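Search this site Search Go

Keeping a Two-Finger Gripper in Adjustment: Setup and Maintenance of the Nuto Arm

Student project report
Chinyere Sani and Panya Chareonsuk
Supervisor: Nermin Demirtaş
May 30, 2020

1. Background

The Nuto is a small arm that picks up clothing and other soft items from furniture. Our department at Zallbridge has had it since January. It came with a two-finger gripper, a camera mounted at the wrist, and a controller box made by Siltusia. The group before us wrote the picking software. Our project was to take over the hardware side, write down how the machine is set up, and fix the faults that had been reported.

There were two open faults when we started. The fingers did not close evenly, with the left one reaching the middle before the right one. The wrist camera also lost its alignment after long runs, so that the arm went for a point beside the item and closed on nothing.

2. Base and power

The base plate is clamped to a rolling cart. The cart has to be locked at all the wheels before the arm is powered, or the first fast move will shift it. We added a strip of tape on the floor to mark where the cart goes. After that we could roll it away and bring it back without redoing the whole calibration, only the short check in section 5.

The power cable used to run under the cart and got pulled when someone moved it. We routed it up the back post and tied it down with a loop of slack at the first joint. The emergency stop is now on the front edge on its own bracket. Lahcen Kamel from the workshop made the bracket for us and also drilled out the old one, which had a stripped screw.

3. Gripper

We took the gripper off the wrist and opened the housing. Both fingers are driven by one motor through a pair of linked gears. The gear on the left side had slipped one tooth. We think this happened when the gripper was closed by hand with the power off, but we could not confirm it.

To put it right we did the following:

Turn off power and wait for the controller light to go out.
Remove the four screws on the back cover and lift the cover straight off.
Pull the left gear off its shaft, line the fingers up against a square, and push the gear back on.
Refit the cover and tighten the screws crosswise.
Power up and run the open and close cycle 15 times at low speed.

After the repair the fingers met in the middle. We ran the cycle again the next morning and the result was the same.

The fingers pick up lint from the fabric, and it collects where the fingers join the housing. We clean them with a dry brush after each session. We tried a damp cloth first, but it left fibers behind, so we stopped using it.

4. Wrist camera

The camera sits close behind the fingers and looks out along them. The software uses the two fingertips as a reference, so both have to be in view when the gripper is open. They should also come out at nearly the same height. If one tip is clearly higher than the other, the camera has rotated in its mount.
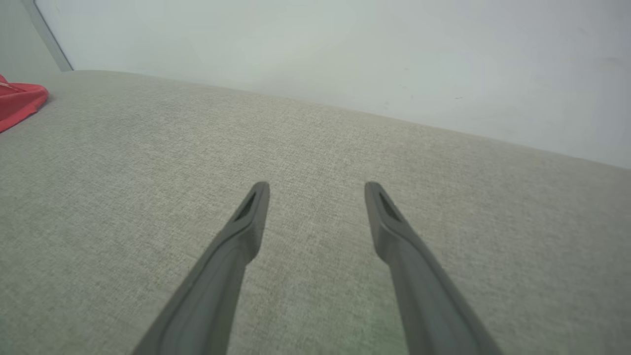 We check the tips with the gripper open and empty over a plain surface. Dark gray fingers stand out well on light gray upholstery, and the software found both edges without trouble. A black jacket was much harder, and in that case the edge finder sometimes followed a fold in the cloth.

The reason for the drift was the mount. It is held by one screw and a friction washer, and the washer had worn smooth. We replaced it with a toothed washer and put a drop of thread locker on the screw. We also drew a thin paint line across the mount and the wrist, so that any rotation shows up without tools. The view does not have to be level with the room, as the software corrects for the angle of the wrist.

5. Short check before each session

This is the list we now keep taped to the cart.

Cart on its mark, wheels locked
Emergency stop pressed and released once
Paint line on the camera mount unbroken
Fingers brushed clean
Open and close cycle run twice with nothing in the gripper
Both fingertips found by the software

Ljubica Papadopoulos, who was new to the machine, did the check from the list alone and got through it without help. She asked us to move the paint line up in the order, before the emergency stop, so that all the looking is done first. We have not changed it yet.

6. Test runs

We logged 362 pick attempts after the repairs. Of these, 23 failed. Most of the failures were with thin items lying flat, where the fingertips slid over the cloth and did not get under it. We saw no failure that we could trace to uneven closing. In the failed runs we stopped the arm and looked at the paint line, and it was unbroken each time.

We did not have a proper log from before the repairs, so we can't give a figure for the improvement. The previous group kept notes, but they only wrote down the successful picks.

7. Open points

The motor gets warm after long runs – warm enough that we let it rest before opening the housing. We did not measure the temperature. The next group should fit a sensor.

The spare gear set from Wolde has not been installed. It is in the drawer under the controller with the old washer. The cable loop at the first joint should be looked at again once the arm has been used for a full term.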